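Wed 3 November

The linen closet, and what my grandmother would have made of it

I meant to write about soup this week. I had the soup all planned out, I'd even bought the barley, and then on Sunday morning I opened the linen closet to get a clean pillowcase and a whole stack of sheets came down on my head, and that was the end of soup.

Our house in Mellatton has exactly one linen closet. It is narrow and very deep, the kind of deep where things go in during one presidency and come out in another, and for the nine years we've lived here I have treated it as a place to shove things and close the door quickly. There were towels in there from our first apartment. There was a single flannel sheet with snowmen on it, no partner anywhere. There was a heating pad I had replaced (twice!) on the theory that we didn't own one.

So I took everything out. I put it all on the bed and on the chair, and when those were full I used the hallway floor, and the dog came and lay down on the guest towels as if I'd arranged them for her.

My grandmother ran her linens like a small bank. She had a cedar chest and a tall cupboard, and each set was folded inside its own pillowcase with a bit of ribbon around it, blue for the big bed and yellow for the twins. She ironed sheets. She ironed dish towels! On Mondays the whole upstairs smelled of steam and the lavender water she kept in an old ketchup bottle with holes punched in the lid, and if you were small and quiet you were allowed to sprinkle. I was usually small and rarely quiet, so I mostly remember watching my cousin do it.

What I inherited from her was two tablecloths, a quilt top she never finished, and none of the discipline. The quilt top has been in every closet I've ever had. I take it out, I admire it, I feel bad, and I fold it up again a little worse than before.

My friend Hoi-yan Chung came over on Sunday afternoon because I'd sent her a picture of the hallway and she took it as a cry for help, and she was right to. Hoi-yan used to do alterations at a dry cleaner's, and she handles cloth the way some people handle dough, without seeming to look at it. She stood in the doorway with her coat still on and asked how many beds we had. Three, I said. She asked how many sheet sets. I said I'd rather not say, and she took off her coat.

We went through it piece by piece, and it took until dark. I kept wanting to tell her where each thing came from. She was very patient about the beach towel from the lake trip and a bit less patient about the bath mat. Her rule is that if you wouldn't put it out for a guest and you wouldn't miss it on a laundry day, it goes to the animal shelter, who are always glad of old towels and don't care one bit about bleach spots. We filled four bags. The snowmen went. I'm fine about it.

One thing she taught me that I've already used every day since is to stop folding in the air. I'd always stood there with my arms out like a scarecrow, chin clamped on the middle, trying to get the corners to meet somewhere around my knees. Lay it on the bed, she said, and let the bed do the work. Smooth it out from the middle with the flat of your hand, bring the edges over, smooth again. My folds aren't beautiful but they're square now, more or less, and a square thing will sit on a shelf without plotting against you.

She is also a believer in keeping a plain white cloth handy whenever you're dealing with anything patterned, and putting it between the layers if you don't trust the dyes. I had never heard of this. My grandmother probably did it and I was probably busy being loud.

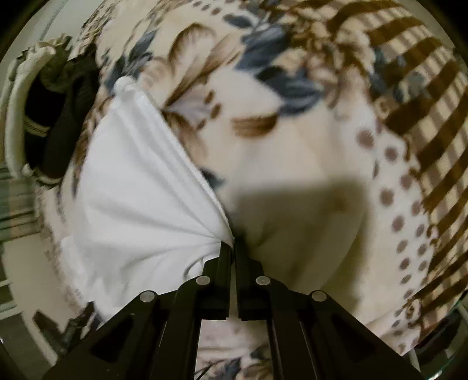

What stayed and where it went

After the bags were by the door we put back what was left, and I wrote it all down on an index card and taped it inside the closet, so the rest of the household has no excuse.

The top shelf is quilts and the heavy winter blankets, because we only want those a few months of the year and I don't mind getting the step stool in January. The unfinished quilt top is up there too, rolled around a cardboard tube from wrapping paper, which was Hoi-yan's idea, so it won't get those hard creases. I'm going to finish it. I said that to her out loud, so now there's a witness.

The middle two shelves are sheets, two sets for each bed and not one more, each tucked into its own pillowcase just like in the tall cupboard upstairs at my grandmother's. I haven't got the ribbons yet. I did look at ribbon.

Towels are below that, folded in thirds with the round edge facing out. The bottom is for the dog's things, the picnic blanket, and one basket of rags that I am allowed to keep as long as the lid closes.

About the tablecloths

The two tablecloths got a shelf to themselves in the dining room. One is plain with a drawn-thread border, and the other has pears all over it and a stain in one corner from a Thanksgiving when my uncle was telling a story with his hands. I soaked that corner overnight in cool water and a little dish soap, and then again with some oxygen powder, and the stain is now the color of weak tea instead of strong tea. I could keep going but I've decided to leave it be. I can sit at that end of the table and put my plate on top of it and think about my uncle.

I did have a moment with the iron. I got it out, filled it up, and pressed the pear tablecloth all the way across, which took most of an hour and an entire radio program about bridges. It looked wonderful. My shoulders hurt until Tuesday. I have a new respect for my grandmother's shoulders, and I don't plan on doing the sheets.

If you've got a way of folding a fitted sheet that really works for a person of ordinary patience, please leave it in the comments. Hoi-yan showed me hers three times, tucking one corner into the next, and each time I had it perfectly until she left the room. For now mine are rolled up like sleeping bags and hidden behind the flat ones.

The barley is still on the counter, so soup next week, with mushrooms if the market has the good brown ones.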